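Have you ever put on a song and wondered how four or five people managed to make that much noise at once? I used to think about this a lot when I was 10, lying on my bedroom floor with my brother's headphones on. The answer is that they mostly didn't do it at once! A recorded song is built up in layers, like a cake, and each layer is called a track.

Let's make one up. Say a band called Vuorinen wants to record a song. First the drummer plays the whole thing alone, listening to a steady click in her headphones so she doesn't speed up (drummers love to speed up). Now there's a drum track. Next the bass player listens to the drums and plays along, and the computer saves that on its own track, right underneath. Then guitars, then keyboards, and last of all the singing. My friend Esko Mäkelä plays bass, and he once did the same eight notes for a whole afternoon in June until he liked them.

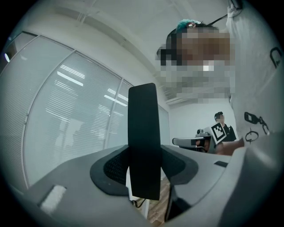
Every sound gets into the computer through a microphone or a cable, and a microphone is a lot like your ear. Inside is a very thin skin that wobbles when sound hits it, and the wobble gets turned into electricity. The electricity runs down a wire, which can be as skinny as the thin black cable looping down under the black mesh in the photo, and the computer turns it into numbers. Play the numbers back through a speaker and the wobble comes out again as music.

Now the fun part — mixing! Once all the tracks are saved, somebody sits down and decides how loud each one should be. Too much guitar and you can't hear the words. Too much singing and it sounds like the singer is standing on your foot. They can also slide a sound over to your left ear or your right ear, or add echo so it seems like the band is playing in a cave. A simple song might use only 7 tracks. The biggest one I ever worked on had 191, and a lot of those were people clapping.

When a singer sounds like a whole choir, that's layers too. She sings the line, then sings it again on a new track, then again a bit higher. Play them together and you get one person being her own backup group.

Try it yourself: put on a song you know really well and follow just the bass from start to finish. It's harder than it sounds! Then play it again and follow only the drums.

© Drirnness Music Pages for Kids | Contact | Back to top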